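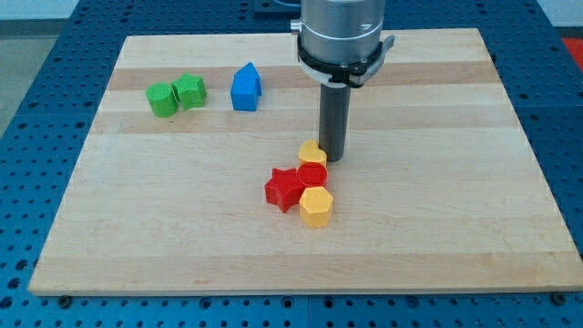 An edge-glued maple board on a blue perforated metal table.

Edge-glued board

An edge-glued board (you'll also hear panel, glue-up, or just "a maple board" if you're at my house) is a flat piece of wood made by joining narrower strips along their long edges. I've been writing entries for this little home encyclopedia for a while now, and this is the one I kept putting off, mostly out of love for the subject! I have four of these boards and I use every one of them.

Name

Strictly speaking, edge-glued tells you how the strips meet: side by side, with the face of each strip showing on top. Woodworkers separate this from end-grain boards, where the cut ends face up and you get that checkerboard look, and from edge-grain boards, where the strips are stood on their narrow sides before gluing. Stores mix these words up all the time, so I look at the ends of a board before I believe the label.

Appearance

Stripes are the giveaway. Even when all the strips are the same species, they come from different parts of the log (or different logs altogether), and you can see it in the picture, where creamy white bands run next to slightly warmer tan ones. I love that. My friend Soledad Espinoza sorts her strips by color before she glues anything, so hers come out nearly one shade, and they're gorgeous, but I'd miss the stripes.

Small dark marks turn up on pale maple too. In lumber they can be mineral streaks or tiny pin knots, and on a board that's been in a kitchen they can be pretty much anything. I leave mine alone unless I can feel them with a fingernail.

Wood

Hard maple is the usual pick in North America. It's dense, it has small closed pores, and it takes a beating. Beech and birch are common too, and walnut if you're feeling fancy. Soft maple works fine for a serving board or a tabletop, though knives mark it sooner.

Making one

The strips are planed so their edges meet with no gaps, then glued, clamped, scraped, and sanded. Plenty of people flip every other strip so the growth rings curve in opposite directions, and plenty of others say it makes no difference (Soledad and Jingyi Shi have been arguing this one since August). My first glue-up had seven strips and bowed like a potato chip because I clamped it from one side only. Put clamps above and below!

Uses

Cutting boards and pastry boards, obviously, but also shelves, stair treads, desktops, and workbench tops. A loose one makes a good work surface on top of a metal table, especially a table full of holes, where a small screw would love to disappear.

Care

Wash by hand, wipe both faces, stand it on edge to dry. Mineral oil is the classic finish for kitchen boards, and a little beeswax in it feels lovely. Never the dishwasher. A board that has cupped slightly will often relax if you lay it hollow side down on a damp towel overnight, then let it dry standing up.

See also: Butcher block; End grain; Mineral oil; Wood movement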